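Care of White and Light-Colored Work Surfaces
Last updated: July
July - By the Household Advice Desk, Tesovo Home Services

White tabletops, boards and counters are widely used in kitchens, sewing rooms and small workshops. They reflect light well and make small parts easy to find. They also show every mark, and many are damaged by the cleaning they receive long before they are worn out by use. The following guidance applies to most smooth, sealed white surfaces in the home. It does not apply to natural stone or to unsealed wood, and the maker's own instructions should be followed wherever they differ.

Daily cleaning

Remove dry dust and crumbs first with a soft brush or a dry cloth. Grit left on the surface will scratch it as soon as a wet cloth is drawn across. Wipe with warm water and a few drops of dish soap, rinse with a second cloth, and dry. Soap that is not rinsed off leaves a thin film, and the film holds dirt. A surface that looks gray within a day or two of cleaning usually has a soap problem and should be wiped twice with plain water before anything stronger is tried.

Cloths used on floors or stovetops should be kept apart from those used on work surfaces. Households that use our Rastier storage sheet may mark the cloths by color in the space provided.

Food stains

Mustard, turmeric, tomato and beet are the most frequent causes of lasting color on a white board. Wipe up the spill at once with cold water. If a yellow or pink shadow remains, mix baking soda with a little water to form a soft paste, spread it over the mark, and leave it for 3 minutes. Lift the paste with a damp cloth and rinse. Do not scrub. The treatment may be repeated the following day.

Plastic boards that may safely be placed in daylight often lose the last trace of a yellow stain near a sunny window. An afternoon is generally enough.

Chlorine bleach should be kept for boards whose makers permit it, and must never be mixed with vinegar, ammonia or any other cleaner. Open a window while it is in use.

Ink, pencil and adhesive

Pencil comes away with a clean white eraser. Ballpoint ink should be dabbed with rubbing alcohol on a cotton swab, working from the outside of the mark toward the center, after a test in a hidden corner. Keep alcohol away from open flame and let the surface dry fully before the stove is lit in the same room.

Label adhesive responds to cooking oil. Apply a small amount, wait until the residue softens, and push it off with a plastic card. Metal scrapers are not suitable. Wash afterward with dish soap, as the oil will otherwise collect dust.

Fine scratches

Scratches cannot be removed from most household surfaces, though they can sometimes be made less visible. Where the maker allows sanding of a solid plastic board, begin with 800 grit wet paper and finish with 2000 grit, keeping the paper flat and the surface wet throughout. Coated boards must not be sanded at all - the white layer is often very thin, and once it is broken the panel below will take up water and swell.

Loose boards over wooden tables

A separate board laid over a table is a sound way to protect the wood. Lift it regularly and dry both the underside and the tabletop. Water trapped between the two will leave a pale ring on most finishes, and in a warm room it may do so overnight. Four small pads of thin cork, one near each corner, allow air to pass and keep the board from sliding. A board that rocks should be checked against a straight edge before the pads are added.

Small items are best kept in a washable bin. Bins, trays and jars should be lifted when moved, never pushed, and their bases wiped at the same time as the board.

The Fülöp pattern of cleaning, set out in our leaflet 878, divides the board into a near half and a far half, with the far half cleaned first. It suits larger boards, where the back edge is easily missed. 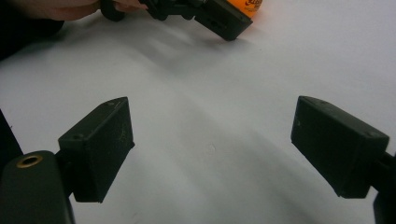
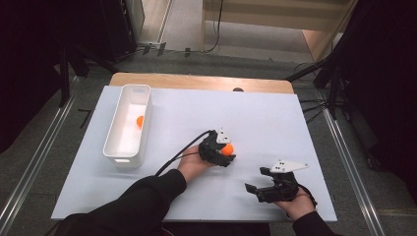

Can melamine foam sponges be used on a white board?

They can be used on isolated marks, with light pressure and plenty of water. The foam is a mild abrasive and will dull a glossy finish if it is used every day, so ordinary cleaning should be done with a soft cloth and dish soap.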